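읽는 시간 3분
2025년 6월 17일 | Gunther Steinbach, Barry Pickering

3. 조사 대상과 방법

3.1 조사 지역과 표본

본 연구는 가정에서 식품 포장재가 분리배출되기까지의 과정을 다룬다. 조사는 Sugden 지구와 Dritden 지구의 공동주택 585가구를 대상으로 하였다. 두 지구는 수거 주기가 같으나 배출 장소의 배치가 다르다. Sugden에서는 동마다 수거함이 있고, Dritden에서는 단지 입구의 공동 집하장을 이용한다. 응답 가구는 11월부터 90일 동안 배출 일지를 작성하였으며, 일지에는 포장재의 종류, 세척 여부, 보관 장소, 배출 시점을 적도록 하였다. 기록이 3주 이상 비어 있는 가구는 분석에서 제외하였다.

3.2 포장재의 분류

포장재는 재질과 형태에 따라 나누었다. 선행 연구에서는 투명 플라스틱을 하나의 범주로 묶는 경우가 많았으나, 예비 조사에서 병류와 성형 용기의 보관 방식이 뚜렷이 달랐으므로 본 연구에서는 둘을 구분하였다. 병류는 대체로 비운 당일에 수거 봉투로 옮겨졌다. 성형 용기는 부엌에 며칠씩 남아 있는 일이 잦았고, 다른 물건을 담는 데 다시 쓰였다는 기록도 적지 않았다. 달걀 용기는 성형 용기에 포함하되 종이 펄프제와 투명 플라스틱제를 따로 기록하였다(그림 2). 라벨이 붙은 채 배출된 용기는 별도의 부호로 표시하였다.

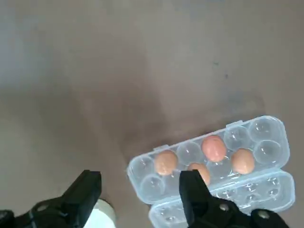

그림 2. 뚜껑이 열린 투명 플라스틱 달걀 용기.

3.3 자료의 처리

일지 자료는 Kestimport 양식으로 옮겨 입력하였다. 입력은 두 사람이 각각 수행하고, 서로 어긋나는 항목은 원본 일지와 대조하여 확정하였다. 보관 기간은 내용물을 비운 날부터 수거함에 넣은 날까지의 일수로 정의하였다. 비운 날을 적지 않은 항목은 보관 기간 계산에서 빼고 배출 빈도 계산에만 사용하였다.

지구 간 비교에는 가구원 수와 주거 면적을 통제 변수로 넣었다. 세척 여부는 응답자의 기록을 그대로 따랐으며 연구진이 배출물의 상태를 따로 검사하지는 않았다. 따라서 세척률은 실제보다 높게 나타날 가능성이 있다. Stunoritz 조사에서도 같은 한계가 보고된 바 있으며, 이 점은 5장에서 다시 다룬다.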